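Newsletter > Home & Workroom > October

Hanging a divider curtain over the long table

The back half of our workroom in Mallstead has been one open space since we moved in. The cutting side and the packing side share the same long white table, and for two winters people at one end have been looking straight at whatever was going on at the other. Last month we finally put a curtain across it. Several readers asked how it was done after we mentioned it in the September issue, so the notes are set down below.

The fabric

We used a plain pale gray cloth, lightweight, with a matte finish. It came from Gulyás, who had the end of a bolt left over from a theater order and let it go cheaply. Heavier cloth was on offer at the same price. We turned it down. The rail is fixed into old plaster and we did not want to find out how much it would carry.

Pale gray was a compromise. White would have shown every mark, and the dark green that two people voted for would have taken too much light from the packing end, where there is only one window. Gray does pick up a slight greenish cast in the shadows of the folds, which you do not notice on the bolt. If you are matching it to painted walls, hang a test piece overnight and look at it in the morning and again after the lamps go on.

How much to buy

Measure the rail and double it. That is the usual rule for pleats of this kind and it worked for us. Our rail is 10 feet long, so we needed 20 feet of width once the panels were joined. One and a half times the rail will cover the gap, but the curtain hangs nearly flat and looks like a bedsheet.

For the drop, measure from the underside of the rail glides to the tabletop, then add the heading and the hem. We allowed 14 inches for the two together, which was generous, and trimmed afterward. Measure in at least three places. Our ceiling drops toward the outside wall and the first measurement would have left the far end short.

The rail and hooks

The rail is a Cakon straight track, the plain kind with a screw every 16 inches. It comes with end stops and a bag of glides. Put the glides in before you fix the second end stop. Felicidad Talavera, who did most of the hanging, had to take one stop off again to add four glides that had rolled under the radiator.

For the pleats we sewed on ordinary heading tape and pulled the cords by hand. Pull both cords at once, tie them off loosely, and spread the gathers along the tape before you tie the final knot. Do not cut the spare cord. Wind it up and pin it behind the heading so the curtain can be let out flat for washing.

Getting the folds to hang

A new curtain does not fall straight on the first day. Ours flared outward at the sides and the folds leaned. Standing at the table and running each pleat down between two fingers from top to bottom helps. Tying the whole curtain back in a loose bundle for a couple of nights helps more. Use strips of the same cloth for this and tie them softly at three heights. String leaves a line.

A steamer is useful but go lightly. We passed a Cuvix hand steamer down the back of each panel, keeping it a few inches off the cloth, and let the curtain cool before touching it.

Where it meets the table

This part took the longest to settle. If the hem stops above the table, you get a gap that lets through light and drafts, and small things slide underneath. If it is too long, it puddles and gets in the way of the work. We let it come just down to the tabletop. Most of it meets the white surface in a straight line, though there is a spot where the cloth bunches a little and the hem curls inward.

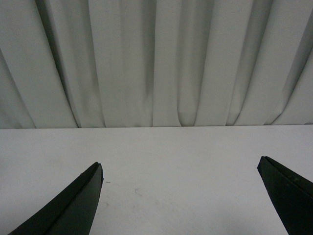
Hemming and weights

Leave the hem pinned for a week before sewing. Light cloth can drop a little as it hangs, and a hem sewn on day one may need doing again. We turned ours up twice, the second fold an inch deep, and stitched it by machine with a long stitch that is easy to unpick.

If the hem curls, press it from the wrong side with a damp cloth. Should that fail, chain weight can be threaded through the fold and caught down with a stitch every few inches. Coin weights are cheaper but they knock against the table whenever the curtain is moved.

Cost and care

The cloth, track, tape, and thread came to just under $300. The track was the largest part of that. We already had the steamer and the sewing machine.

Shake the curtain out monthly and vacuum the heading with the brush attachment. We plan to wash it twice a year, on cool, and hang it back up damp.

Next issue: relining the drawers in the thread cabinet.

Comments

marnie_w: We did the same over a sideboard and used velcro along the top so it comes down for washing. No rail at all. It does sag in the middle eventually.

Old Treadle: Did you wash the cloth before cutting? I lost almost two inches on a gray cotton that was supposed to be preshrunk.

Desmond P.: Chain weight gets my vote. Check that it is rustproof if you are going to hang the curtain back up damp.

Contact the newsletter | Copyright Mallstead Workroom | Back to top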